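From: Roland Ackroyd
To: petham-kit list
Date: 7/14/26
Subject: Re: Re: folding the warmups, a new method

Oi-ling Tam wrote:

> Hi all,
>
> Quick one about the red warmups. At the moment everybody folds them
> however they like and the bins at Petham are a mess by the second
> meet. Yasuo and I tried something at Birkville and I think we should
> all switch to it before the end of July.
>
> Lay the piece flat on a towel or blanket, seams to the sides, stripe
> facing out. Start at the cuff. Pinch it by the corner, pull it out
> until the leg or sleeve is straight, then roll from the cuff to the
> top. Don't fold first. The cuff goes in the middle of the roll and
> the label ends up on the outside so you can read the size.
>
> It takes a bit longer per piece but you get a lot more in a bin, and
> there are no creases across the stripe. Yasuo thinks we could get
> rid of a third of the bins.
>
> Please try it on your own box and tell us how it went.
>
> Oi-ling

I tried it on my own box. I had the whole of the Karam age group's stuff in the spare bedroom anyway, so I did half of it rolled and half of it my usual way, which is in thirds with the sleeves tucked behind.

First, the label thing. It does not end up on the outside. On the jackets the label is at the neck, so if you roll cuff to top it depends which side you had facing down when you started, and with the pants it's sewn inside the waistband and you can't see it at all unless you turn the waistband out. Maybe Yasuo's box is all from the old Hernex order, where I seem to remember the labels were somewhere else. Mine are mixed. I had to unroll nearly everything to find a medium.

Second, "lay it flat." These have an elastic cuff. An elastic cuff does not lie flat. It pulls itself back into a little fan the moment you let go, and the fabric behind it goes with it, so what you are rolling is never the width you think it is. If you roll tight you get a lump at the center. If you roll loose the whole thing opens up in the bin, and then you have exactly what we have now except it took longer.

Third, "you get a lot more in a bin." Compared to what? Compared to stuff thrown in, sure. So does anything. Compared to folded in thirds and stood on edge, I got the same number in, give or take a pair of pants, and I could lift one out without the rest falling over. I would like to see somebody else do the two side by side before we get rid of any bins. We paid $400 for those bins and Kosmas will remember how long that took to get approved.

I will give you the stripe. Folding in thirds puts a crease right across it, and after a season in storage that crease is there for good. Rolled ones came out of the bin clean. If looks are what we care about, then rolling wins for the jackets. I'm not sure anyone in the bleachers has ever noticed.

I'm also not convinced by starting at the cuff. I went back and forth on this. Pinching the corner of the cuff is fine for getting the piece straight, and it's the one part of the method I have kept, because the elastic gives you something to hold. But once it's straight I'd go the other way, top down, so the cuff finishes on the outside and holds the roll shut. Nektarios says his mother did all their gym clothes like that and you could throw them across a room. I did a few and they stayed shut overnight. That's as much as I can say for it.

On the blanket, agreed, use something with a bit of grip to it. On the bare dresser top the knit slides around and you end up chasing it.
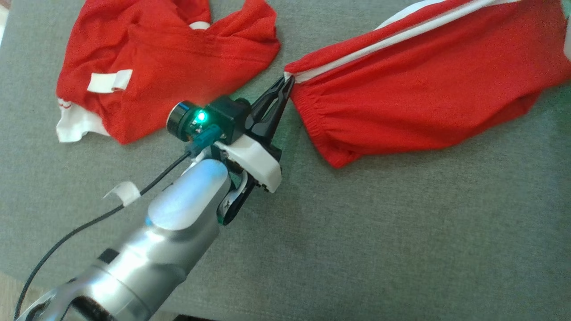 Red warmups before rolling, cuff pinched at the corner on the right, the other one still in a heap.

What I'd want to know before anybody says "we should all switch":

Did you try it with the pieces inside out? Half of mine come back inside out and turning them takes longer than either kind of folding.

Did you time it? "A bit longer per piece" doesn't mean much. There are 215 pieces in the Petham closet on the last list I have, and a bit longer times 215 is somebody's evening.

Has anyone tried it with the kids' sizes? The small sleeves are so short there's hardly anything to roll.

And who is going to redo the bins after each meet? Whatever method we pick, they get packed in ten minutes by whoever is left, in the dark, with the van running. I packed them that way myself in Birkville and I did not roll a thing.

So my vote for now is leave the pants folded in thirds, roll the jackets if you feel like it, and keep all the bins until we've been through one full round of meets. If Yasuo wants to come by and show me how he gets the label to the outside, I'm home most evenings and the box is still on the floor.

Also, whoever has the roll of size stickers, can I have it back please. I think it went to Kosmas with the swim caps.

Roland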